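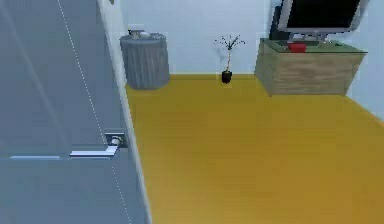

Door and TV cabinet in the simulated practice room.

Trestier Hand-Guide
Remote teaching kit for robot arms, by Gusero

Take the controller, drive the arm through a job yourself, and Trestier saves every move as a demonstration you can replay, trim or throw out. We love how fast people pick it up! Most new operators record a usable run within about 15 minutes, and they do it in simulation, so a clumsy first try costs nothing.
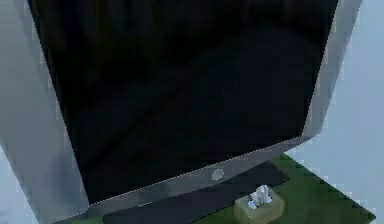 Slow mode scales your hand motion down for close work near screens and small objects. Kerstin Rathjen, who wrote it, still uses it for nearly everything. Squeeze the grip to move, let go to hold, tap twice to mark a new step.

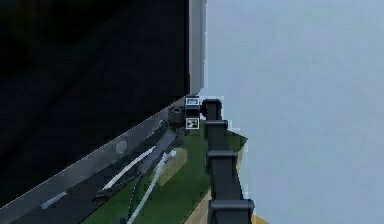 Each session holds up to 52 demonstrations. Switch camera views at any time, even partway through a run (Sadia Orakzai's favorite feature, and ours).

In the box: controller, base station, USB cable, wrist strap
Updates: 14 months included
Returns: 30 days
Works with: Nikeck and Makhubela arms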